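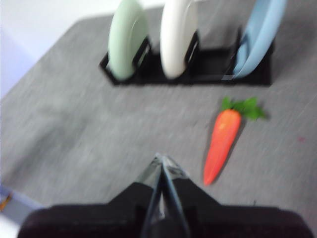

Black rack, three plates, one toy carrot.

Notes on small dish racks for a play kitchen. Footprint matters less than divider spacing. Measure the slots before buying plates.

Steeper lean on one plate uses up the gap next to it. I leave a slot open beside the blue one and load the rest upright.
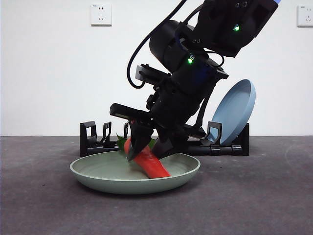 Wing-yan Yen: Does the rim shape matter, or only the diameter?

Both. A thick rim binds between posts. A thin one rattles and tips to one side. I check the rim first and the diameter second.

Serving order: the green plate comes out, food goes on it, the others stay racked. The carrot fits across the plate if it is laid flat.

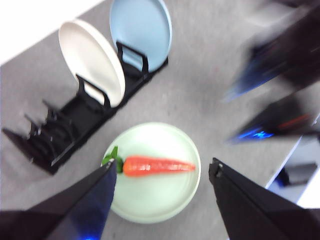 Carrot on green. White and blue still racked.

Putting away goes in reverse. Food off, plate up on edge, lower rim into the slot, then let go. Setting the rim down at an angle is how posts get bent. I replaced 2 racks before I slowed down.

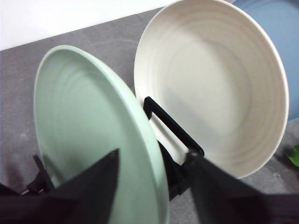

Ladan Farahani: Deep bowls never stay put in mine, they roll forward at the first bump.

Same problem with the Nesel rack I had before. A bowl needs two slots of depth and something flat next to it. Put it at the end and load it last.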